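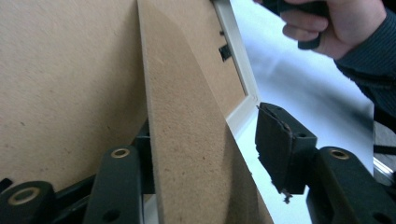

Back of the white frame, with the two black fittings.

Storkwood Forum > Home and Hobbies > Framing and Display

Thread: Damp marks on prints, outside wall

marnside_kettle
May 16, 2020

I have a set of old railway prints of the line out to Marnness, which my aunt left me. They've been up in the hall for two winters and three of them now have brown spots along the bottom. The wall is an outside wall, solid brick, no cavity. The frames are ordinary ones with fibreboard backs.

Is it the wall or the frames? And can the spots be got out?

pellet_stove
Posts: 1,227

It's the wall. Solid brick gets cold and the air behind the frame doesn't move, so you get damp sitting there all winter. Move them to an inside wall and the spotting should slow down a lot.

As for getting the spots out, leave that to a paper conservator. Don't put bleach anywhere near them, whatever you read.

gull_and_anchor
Posts: 149

I'd say it's the frames as much as the wall. Cheap backing board has acid in it and it will brown a print on its own, given time. I had a map in our back bedroom -- inside wall, radiator underneath -- and it still went brown. The mount was the cheap sort with a cream core. When I lifted the map out there was a brown line all the way round where the edge of the mount had been.

pellet_stove

A line round the mount is acid burn. Spots along the bottom are something else. You're describing a different problem.

gull_and_anchor

Might be both. I'd still change the boards while they're apart.

marnside_kettle

No line that I can see, only spots, and they're worse on the two nearest the front door. The prints are straight against the backing with no mount at all, and I think one may be touching the glass.

tidewrack

Get it off the glass before anything else. If it's stuck, stop and take it to someone.

For the wall, put bumpers on the bottom corners so there's a gap behind. I use the felt ones from Mateos in the high street, 20 in a packet. Cork does the same job if you have any lying about.

pellet_stove

Bumpers help a bit. I wouldn't rely on them on a north wall.

tidewrack

Mine is a north wall and I've had no trouble in nine years. I do open the windows, though.

cluda_lane

We're in one of the brick terraces on Cluda Lane and every house has this in the hall. Get a cheap humidity meter and hang it where the prints are for a fortnight. Ours read over 70 most of the winter. We stopped drying washing on the bannister and it dropped.

Also check the gutter outside. Ours had been dripping down that wall for ages.

marnside_kettle

The gutter is a fair point, there's a green streak below the joint. I'll get the ladder out.

I've taken all the prints down and put them flat in the spare room with tissue between. None were stuck. New boards and mounts ordered, acid-free, and they won't be here until June. The hall looks very bare.

gull_and_anchor

Ask for window mounts, if you haven't already. Keeps the paper clear of the glass.

marnside_kettle

Yes, that's what I ordered. Off-white.

pellet_stove

And hang them somewhere else when they're done, please.

marnside_kettle

The stairs, probably. It's the only inside wall long enough.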